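Drandora Household Episodes: data card

Release 2, 21 Apr 2024
Maintained by Elvia Ochoa and Isauro Camacho. Complaints to Leobardo Aguirre, who likes them.

What you get

3,000 teleoperated episodes of a two-armed robot doing small chores in simulated houses. Every episode was driven by a person with a headset and two hand controllers. Nothing was scripted, and you will be able to tell. The people hesitate, overshoot, change their minds about which arm to use, and now and then park one gripper in midair and forget they own it.

The chores are of the kind "pick up the thing, take it somewhere, put it down." There are 16 task templates. Each comes with a one-sentence instruction, written by Soledad Cisneros before the episode was driven and never edited afterward to match what the driver did. If the instruction says pencil and the driver went for the tray, the episode is marked as a failure and you get it anyway.

What you do not get

No real-world footage. No liquids, no cloth, no pets. No contact forces worth the name: the physics engine (Curley) reports them, but Evaristo Bautista has compared them with common sense and advises against it.

Cameras

One head view and one view per wrist, all in color, recorded on the same clock. The head view follows the driver's neck. Drivers tilt their heads when they concentrate, so the house tilts too, sometimes a lot. We tried leveling the horizon in release 1 and it made the arms look drunk, so release 2 leaves the tilt alone. The wrist views always include part of the gripper. Please don't crop it out and then write to us that the policy can't find its own fingers.
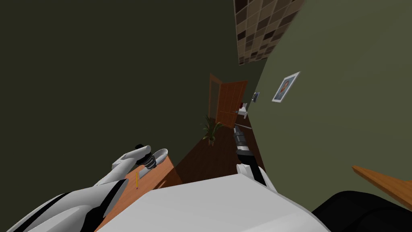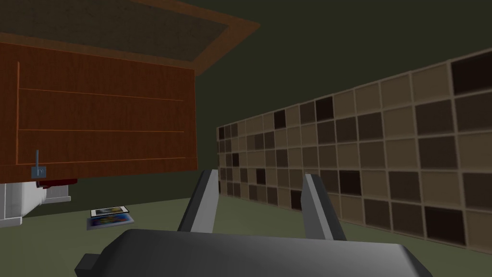
Two views out of the simulator: a gripper over the desk, pencil and tray below it, and a gripper's open fingers with the tiled backsplash beyond.

Drandora Technical Notes, Vol. 3, No. 2, p. 16

Houses

The floor plans come from Espinoza, our in-house layout generator, which has firm opinions about olive green and will put checkered tile on anything that holds still. We left its taste alone. If your model learns that all walls are olive, that is on us, and a palette shuffle is planned for July. Until then, recolor on your side. The script is in tools/repaint and takes a seed.

Furniture placement is loosely checked. Objects start at rest on a surface, and every target object can be reached by at least one arm from somewhere the base can stand. Beyond that, Espinoza decides. Shelves sometimes sit closer to doorways than any human being would tolerate.

Layout of the files

episodes/ has one folder per episode: three videos, one table of joint positions and gripper openings, one table of driver commands, and the instruction as plain text.
labels/ has success or failure, plus the free-text note if the driver left one. Some of the notes are rude. We kept them.
splits/ has train and held-out lists. The split is by house, so a house in training never turns up in the held-out list.
tools/ has the loader, the repaint script and a viewer that works on most machines — Isauro's excepted.

Joint positions are what the robot did. Driver commands are what the person asked for. They differ, mostly near the ends of the arm's reach. Train on the commands unless you have a reason, and if you have a reason, we'd like to hear it.

Failures

334 episodes are labeled as failures. They are in the main folder with everything else, flagged in labels/. Common causes are dropped objects, fingers closing on nothing, and drivers losing track of which way the base was pointing. Flat things are the worst. A card or a magazine lying on a counter gives two squared-off fingers very little to work with, and the drivers' usual answer is to slide it to an edge and pinch it there. Some do this beautifully. Some send it under the cabinets.

Success was judged by a second person watching the head view alone. Where that person couldn't tell, the episode was counted as a failure. This is harsh on a few good episodes and we can live with it.

Changes since release 1

Horizon leveling removed, see Cameras.
Wrist videos no longer mirrored. Sorry.
Gripper opening now runs from 0 (closed) to 1 (open). It used to run the other way on the left arm only.
Instructions checked for spelling. "Draw" is now "drawer" throughout.

Known problems

The first few images of an episode can show the arms snapping to their start pose. Trim them, or use the loader, which does.
The Triradex export drops the driver notes without warning.

Terms

Free for research and teaching. For anything you plan to sell, ask first. If you publish, name the release number, as results on release 1 and release 2 can't be compared, left arm especially.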